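Foam shape boards: how much clearance for the round hole?

Forum index > Shape and Fit Puzzles > Materials and Cutting

stosholm_cuts
Original post, 4:10 pm
I cut sorting boards from thick foam for a toy library. The green one has four openings: circle, octagon, cross and square. The red cylinder goes with the circle. My question is about clearance. I have been cutting holes to the block diameter plus a small allowance, and testers still report that the round one binds.

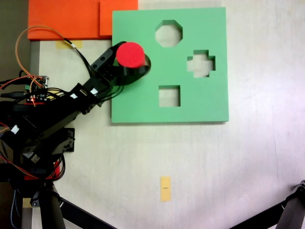
Posted for the Hurnthorpe Toy Library, Repair and Making Group

The board sits flat on an off-white tabletop with no backing. The hole goes right through, so a block is stopped only by the table. Foam is cut with a hot wire at the slow setting. Blocks come from the same sheet thickness in a different color.

ruggiero99
Reply 1
Binding in foam is mostly wall friction. The two surfaces grip each other even when the dimensions are correct. Sand the wall of the hole with 233 grit if you can find it, 200 if you cannot. Leave the block alone.

Rima Zoubi
Reply 2
I disagree with sanding. Sanded foam sheds, and the crumbs end up in the octagon corners. Increase the clearance instead. Also check whether the hole is tapered. A hot wire that lags in the middle of a curve leaves a barrel-shaped wall, and the block stops halfway down.

stosholm_cuts
Reply 3
Checked with a square. The straight walls are true. The circle is harder to measure, but I think there is a slight lag on one side.
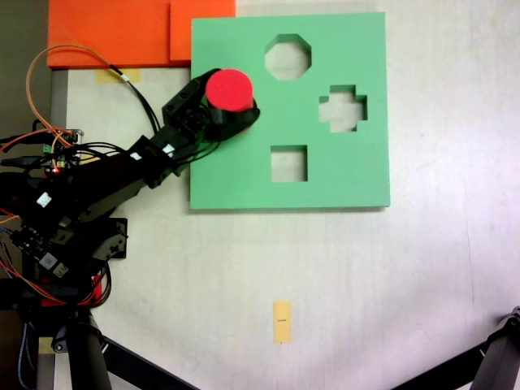
3 min read

For comparison, the octagon, cross and square give no trouble. Their edges were cut against a straight guide. The circle was cut on a pivot pin, and the pin hole in the template has worn. I have nearly 99 blocks from the same template, so I would prefer to change the boards.

caro_k
Reply 4
Worn pin, then. Replace the pin and recut one board before changing any allowance. Otherwise you are correcting for two errors at once and will not know which one mattered.

Rima Zoubi
Reply 5
Agreed on the pin. I still say the allowance is too small. A cylinder has no corner to start with. If it goes in tilted, a short wide one jams at two points on the wall. The ratio of height to diameter matters more than the finish.

ruggiero99
Reply 6
A tilted block jams at any practical clearance. Break the top edge of the hole with a small chamfer and the tilt corrects itself. I have done this on 5 boards with no complaints and no crumbs.
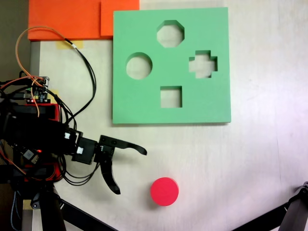
The chamfer also costs nothing in fit. The block is guided for the first part of its travel, and the lower wall keeps its full width. A wide clearance makes the piece rattle, and a child can then force the wrong shape partway in.

Sudheer Rajan
Reply 7
Does anyone tape the board down? Ours slides when a block is pushed in at an angle, and that looks like binding to whoever is pushing.

stosholm_cuts
Reply 8
No tape on the board. I will try it with and without. New pin is ordered. Plan is one recut board with the old allowance, then a second with the chamfer.

Rima Zoubi
Reply 9
Please cut a third with the wider hole. Same foam, same block.

stosholm_cuts
Reply 10
Fine, three boards. Results in August.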